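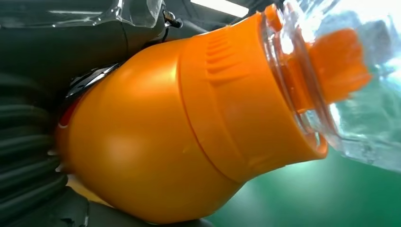

Fig. 1: Orange collar at the bottle neck, ribbed patch on the upper side.

Support > Bottles and closures > Seepage > Ticket 322

Ticket 322: Mernel bottle, seepage at neck after refit
Status: Closed
Opened: 15 Jan 2025
Site: Habte stockroom
Product: Mernel clear bottle, 445 ml, with orange fitting

Fault as reported

Bottle seeps at the neck when laid on its side. Upright, no loss. Fault began after the orange fitting was taken off for washing and put back. Site had already tightened the collar twice. The second tightening made the seepage worse.

Site asked whether the bottle should be scrapped. Advised to hold it until the neck had been checked.

Check 1: bottle body

Bottle filled with plain water to the shoulder, plugged with a rubber bung, dried with a paper towel and laid on its side for 30 minutes. Towel underneath stayed dry. No split in the wall. Moisture on the inside of the clear plastic is normal after rinsing and was ignored.

Check 2: thread

Neck thread wiped out with a cotton bud. A small amount of dried residue came off the lowest turn. Thread felt even all the way round afterwards. Fitting replaced and turned until it stopped. Laid on its side again. Seeped within 60 seconds, same place as before, on the side facing the ribbed patch.

Note for anyone repeating this: the ribs are for the thumb. They are not an alignment mark and do not need to finish in any particular position.

Check 3: seating of the collar

The lip of the collar should meet the neck evenly. On this bottle it was slightly proud on one side. That is hard to see against clear plastic with ceiling lights behind it, so the check was repeated at the bench, where the green board gives a plain background and the packaging on the shelf beyond it is far enough away not to confuse the edge.
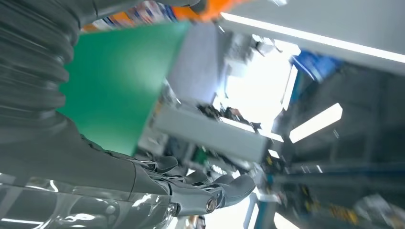 With the neck sighted against the green, the gap showed at once. The fitting was cross-threaded by part of a turn. Tightening it further only pulled the high side down harder and lifted the other.

Fix

1. Stand the bottle upright and take the fitting off completely.
2. Wipe the thread and the inside of the collar. Leave both to dry.
3. Set the fitting on the neck and turn it backwards, without pressing, until it drops slightly.
4. Turn forwards by hand until it stops. Do not use pliers or a strap.
5. Sight the lip against a plain background. If one side is proud, return to step 3.

Result

Laid on its side for 30 minutes, dry. Inverted for 60 seconds, dry. Bottle returned to use. No parts replaced.

Follow-up

Site asked whether the older Lerkik bottles have the same problem. The Lerkik neck is wider and has a coarser thread, and there is one earlier ticket from August for a worn washer, which is a separate fault. Collars should not be swapped between the two types. They will start to turn and then bind.

Washing sheet for the Ulari range amended to include step 3.

Was this useful? Yes (30) No (2)
Comments (4) | Shares (7)

Related tickets
Lerkik bottle: washer worn, drips when tilted
Mernel bottle: cloudy wall after hot wash
Ulari range: which collars fit which necks
Removing dried residue from a fine thread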